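Project Report: Tidying a Table with a Two-Armed Robot

Student: Refugio Quintero
Place of work: Nunholm shared workshop
Date: 1 June 2023

1. Purpose of the project

The aim of my project was to build a work place where a robot with two arms can practise small household tasks. I chose the task of clearing a table, because the objects in it are cheap and they are very different from each other. The project has the name Jurniton, which was given by the student before me, and I have kept it.

2. The work place

I built the work place in one corner of the workshop. The curtains are hung on white poles, so the background stays the same when people are walking behind. The first table top was shiny and the lamps made bright spots on it, and these spots confused the program which finds the objects. In November I changed to a dark teal surface which feels like felt. After this change the program found the objects much more often.

The power supply is kept away from the table. I made one mistake here: the first cable to the right arm was too short and it pulled when the elbow was fully stretched. I replaced it with a longer one and left a loop near the gripper.

3. The program

The control program is called Fuvitz. It is divided in two parts. The first part decides which object comes next, and the second part moves the arms. I wrote the second part myself. The speed of the wrist is limited to 50 millimetres per second when the gripper is close to the table. This is slow, but I could stop the arm by hand in time on each occasion when it went wrong.

4. Tests

I made 118 attempts in total. An attempt was finished when the object was in its place or when 400 seconds had passed. Hard objects with a simple shape gave few problems. Cloth was the most difficult. The gripper often closed on nothing, or it took the cloth together with the thing under it.

For the later tests I put a small drawer organizer on the right side of the table and laid a striped cloth at its front corner. The right gripper has to take hold of the cloth, while snack packets and a long tube lie on the rest of the table.
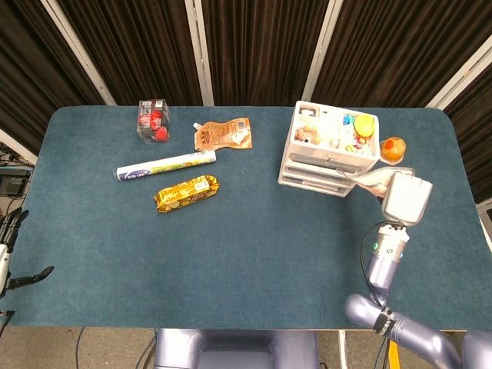
5. Results and remaining problems

With the cloth, 18 attempts were successful. Most of the failures happened in the first moment of the grip, when the fingers came down too far from the edge. I tried to correct the height in the program, but the error was different from one day to the next, and I did not find the cause.

The next student should first check the fixing of the right wrist. The spare screws are in the box marked Esquivel, under the bench.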